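3.2 Who gets the label, and who hands it out

Anyone who has sat through a diagnostic review meeting will know that a label has to earn its keep. We therefore began with the dull question of how often "sensory processing difficulties" turned up in referral letters before anyone had assessed the child for them. Of the 247 letters read at the Maldonado clinic, 50 used the phrase in the opening paragraph, usually as if it settled the matter. The assessments that followed were more reserved.
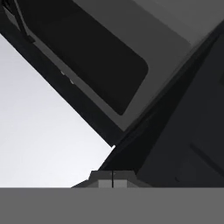
One reviewer at Mikska objected that a referral letter is a request for help and should be graded as such, and that a parent who has waited a year is entitled to whatever words get the door open. We accept the point. We also note that the words then stay in the file, where later readers tend to treat them as findings.

The parent questionnaire, sent out in January, raised a different problem. Its items on noise, clothing and food were answered readily. Its items on how long each difficulty had lasted were answered with "always," a unit our coding manual had failed to foresee. Two raters coded these replies separately and disagreed in ways that were at least consistent: the stricter one was stricter throughout.

Figure 3. Luvus series, first view.
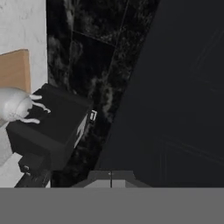

3.3 Agreement between settings

Teachers and parents completed the same short form. They agreed fairly well on noise and poorly on food, perhaps a tribute to the school lunch. Where the two forms clashed, the clinic at Brisis sided with the teacher and the clinic at Maldonado with the parent. Neither had a written rule for doing so, and both described their practice as standard. We kept both ratings and averaged nothing.

Figure 4. Luvus series, second view. 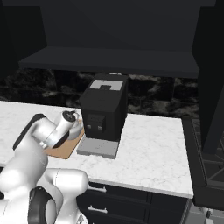 3.4 Limits

Our sample came from clinics that already believed in the label to some degree, and families who doubted it had little cause to attend. The short form was built for school-age children and says little about adults. A follow-up with an adult version is planned, pending agreement on what "always" should be worth.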